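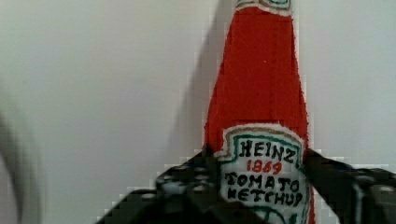
Food Science 2: Introduction to Flow
Handout 4, Thick Liquids and Yield Stress

Reading before class: Skála, chapter 3, pages 23 to 37. Skip the section on pipe flow.

Viscosity is a liquid's resistance to flow. Water and cooking oil have a viscosity that stays the same however hard you stir them, as long as the temperature is constant. These are called Newtonian liquids.

Many foods behave differently. Ketchup, mustard and yogurt get thinner when they are stirred or shaken. The term is shear thinning. In ketchup the cause is the tomato solids, mainly pectin and bits of cell wall, which form a loose network through the water. Stirring pulls the network apart.

Yield stress is the smallest push needed to start a material flowing. Below it the material holds its shape like a soft solid. Mayonnaise stays in a peak on a spoon for this reason.

Thixotropy means that the thinning depends on time as well. The sample keeps getting thinner while you stir at one speed, and it thickens again slowly at rest. Do not mix this up with shear thinning. Kadlec uses the two words loosely in the older notes.

Cornstarch in water goes the other way and stiffens when hit. This is shear thickening.

Lab work
Work in pairs. Let each sample rest before the first reading. Record the temperature, the spindle speed and the reading in that order. Run the speeds from low to high, then back down, and plot both curves on the same axes.

Lab sheets are due 4th July. Hand them in at the Hillum building, room 59.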